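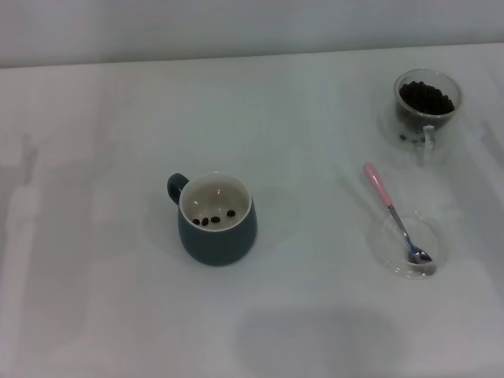

By the Pusteleck kitchen desk
Opinion | 3 min read

I keep my coffee beans in a glass cup on the table, and I measure them with a spoon. People who care a lot about coffee have told me both of these habits are wrong. I think the first complaint is fair and the second one is mostly noise.

Start with the spoon. Mine has a pink handle and lives in a small glass dish next to the beans. When I want coffee I spoon beans into a mug, look at them, and tip the mug into the grinder. The mug is the one I'm going to drink from, so there is no extra container to wash. A mug with a white inside is best for this, even if the outside is dark. Beans show up well against white. If there's a pale one that missed the roast, or a broken one, I can pick it out before it goes anywhere.

The argument against the spoon is that beans vary in size and density, so a spoonful of one coffee doesn't weigh the same as a spoonful of another. That is true. A light roast is heavier by volume than a dark one. If you switch coffees every week, a scale will save you some bad cups. I don't switch every week. I buy the same dark roast from Restrepo, the small shop near the post office, in 500 gram bags, and I have bought it long enough to know what a level spoon of it does in my grinder. When they changed the blend in June I had 2 weak cups, and on the third morning I added a bit more. That was the whole adjustment.

I did own a scale. It was a Graltano, it read to a tenth of a gram, and it turned itself off while I was looking for the filter papers. I'd start again, it would turn itself off again, and by then the kettle had gone off the boil. I gave it to my sister, who bakes. It is a good scale for baking, where the numbers matter more and nothing is cooling while you read them.

Now the glass. Beans go stale faster in light and air, and an open cup gives them both. I don't dispute that. The bag stays closed in the cupboard and only what I'll use in the next few days goes in the cup. A double-walled glass with a handle holds enough for that, and I can see when it's getting low. With the tin I used before (a Petelari one, with a very tight lid) I found out I was out of coffee at 6 in the morning, with the lid in my hand. I'd take slightly duller beans on day three over that.

There is also the matter of what ends up on the counter. A lot of coffee advice comes down to buying one more object: a dosing cup, a tray, a little spray bottle, a brush. Each of them does something. All together they take up the space where I chop onions. A mug, a cup of beans, a spoon and a dish to put it in take up very little, and three of the four are things most kitchens have already.

The dish deserves a word. Without it the spoon goes on the table, or gets pushed into the beans and comes out oily. I used a saucer for years and the spoon slid off it. A shallow bowl with a bit of a rim holds it in place - any small dish will do.

If you enjoy weighing your coffee, keep weighing it. My objection is to telling beginners they can't make a decent cup until they own a scale. Give them a spoon and a bag of something fresh, and let them change the amount until they like it.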